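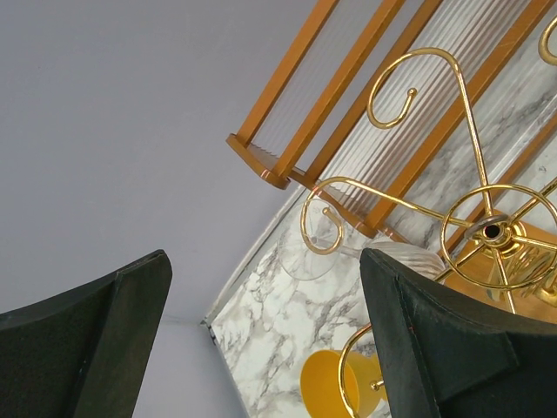
Fig. 1. White marble-patterned surface, grey and brown veining, lavender-grey wall.

Portraits by Window Light: Term Project Report
Fiorella Caputo and Illia Hrynyshyn
Last updated: 27/08/2022

We wanted to find out how far you can get with family portraits using one window and no flash. Pretty far! Our sitters were Illia's grandmother, Concetta Villa, and her neighbour Settimio Dal Bello, who both live in Ernton and were wonderfully patient with us.

We did two sessions at Concetta's place, one in the morning and one late in the afternoon. ISO stayed at 600 or under for the whole project (our own rule, and we grumbled about it). A bedsheet pinned to a clothes horse was our reflector, and it worked so well that we left the shop-bought one in its bag the second time.

The morning light was cool and even, lovely for skin, but a bit flat on Settimio's grey jumper. The afternoon was our favourite. Turning the chair side-on to the glass brought out the colour of Concetta's cardigan and gave her eyes a real sparkle.

We kept 129 photos and printed our best ones at Pellegrini in Bendgate. The prints came out darker than our screens, so next time we'd do a test strip first. We'd also love to try a rainy day.

Get new student projects by email. Subscribe | No thanks

Comments

Shafiq Karunaratne: Love the side-on ones. Did you meter off the face or the wall?

Illia: The face, every time!

settimio: Concetta has hers on the mantelpiece already. Mine is going to my sister.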